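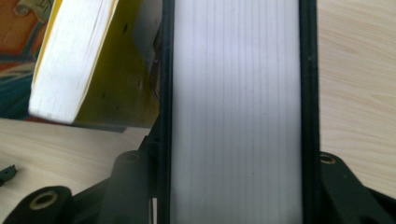 Figure 2. Hand-held gripper with a yellow-covered book against the left side of the finger frame. The mounting arms and their brass-coloured inserts are at the bottom.

3.2 Recording sessions

The recordings were made by students on the second-year robotics course at Kostby, working in pairs. Each pair had one Sengar hand-held gripper for the whole session and shared a table. One student held the gripper and carried out the task while the other read out the next task from a printed sheet, started and stopped the recording, and wrote down anything unusual. They changed places after 100 recordings or at the break, whichever came first.

Tasks on the sheet were kept short. A typical line was "pick up the book and put it down on the other side" or "line the book up with the edge of the table". We did not tell the students how to approach an object or which side to grip it from. In the pilot we had given a fixed grip for each task, and the recordings came out so alike that a model trained on them failed as soon as the book was turned. Books were chosen because every pair could bring their own, and because a closed book behaves very differently depending on whether it is gripped along the spine or along the page edges.

Flat objects were harder than expected. A thin book lying on the table leaves almost nothing for the fingers to close on, and most pairs ended up sliding it over the table edge first.

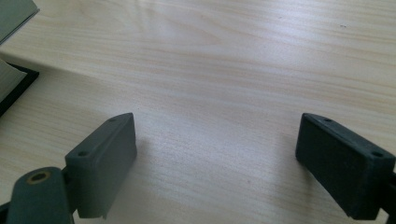
We kept these recordings — they are slower than the others, with more pauses, but they show a way of solving the problem that none of us had written into the task sheet. Pairs who did not find the sliding method usually tried to tip the book up with one finger and then close the other against it. This worked for hardback books and seldom for paperbacks.

Every recording began and ended with the gripper open and nothing in it. Students found this rule easy to forget at the end of a task, and it was the most common reason for a recording to be rejected. After the first session we added a line about it to the top of the sheet, and the number of rejected recordings fell.

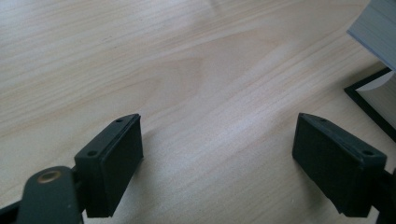 3.3 Checking and labelling

All recordings were copied to the course server and opened in Clinar, the labelling program written by an earlier student group. Each one was checked by 2 students from a different pair. They marked the point where the fingers first touched the object and the point where they let go, and gave the attempt a result of done, partly done or failed. Where the two disagreed on the result, the recording was set aside and looked at again in the next class.

Some 3000 recordings were made in total. Of these, 709 were used for training in the experiments in Section 4. The rest were left out for three reasons: a missing open position at the start or end, a task that did not match the sheet, or marks that the checkers could not agree on. Failed attempts were not left out if they were otherwise complete.

The task sheets and the labelling guide are given in Appendix B. The guide is the version used from April onwards, after the wording for "partly done" had been changed.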